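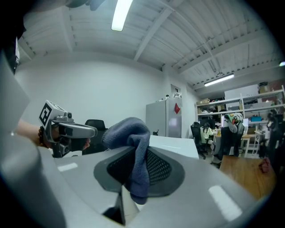
The back room at the unit, with the fridge and the white shelves.

I said last month that I would write something about sorting the back room, and a couple of people asked, so this is it. If you came for the Tawhiri walk, that one is still half written.

We have had the unit at Jonville for 4 years now, and in that time the back room has been kitchen, store, post room and the place where things go when they have no other place. The rent went up to 1,525 a quarter in May, which made me look at the space a bit harder. We were paying for a room and using it as a cupboard.

I started with the shelving. It is white metal and perfectly sound, so there was no point in replacing it. The trouble was what sat on it. Boxes inside boxes, carrier bags of leads, a bag of bags. I took it one level at a time, starting at the bottom, and put nothing back until I had wiped the shelf. A damp cloth and washing-up liquid did most of it. The top needed a second go.

My rules were simple enough. Anything we had used since Christmas went back on a shelf at a height you can reach. Anything we use once a year went up high. Anything I could not name went in a crate by the door, and Hiu-tung Tsao had until the end of the month to claim it. She claimed a kettle lid and 17 picture hooks. The rest went to the tip at Flidmont.

The boxes still don't match and I have decided not to mind. I priced up a set of lidded ones from Surkeline and it came to more than everything inside them was worth. I wrote on the ends with a marker pen instead.

The fridge was the worst job. It is a plain light grey one with a red diamond label on the door, and it has been there longer than we have. I emptied it, took the drawers out and washed them in the sink down the corridor. Three jars of mustard, all open. The top of the fridge is still a problem. I clear it and things creep back - I did it again yesterday and there will be something up there by the time you read this.

The white counter came up well. I had got used to it being a sort of cream. I would like to keep it for making tea and opening the post, with cloths hung up to dry and not left in a heap, but that is going to need everyone to agree and so far it is just me.

All told it took two afternoons and one evening. The lights are fluorescent and not kind after about seven o'clock, so I would do it in daylight another time.

Still to do: the leads, which are in one large bag and need testing, and the 15 tins of paint under the stairs. If anyone near Jonville wants half a tin of magnolia, leave a comment.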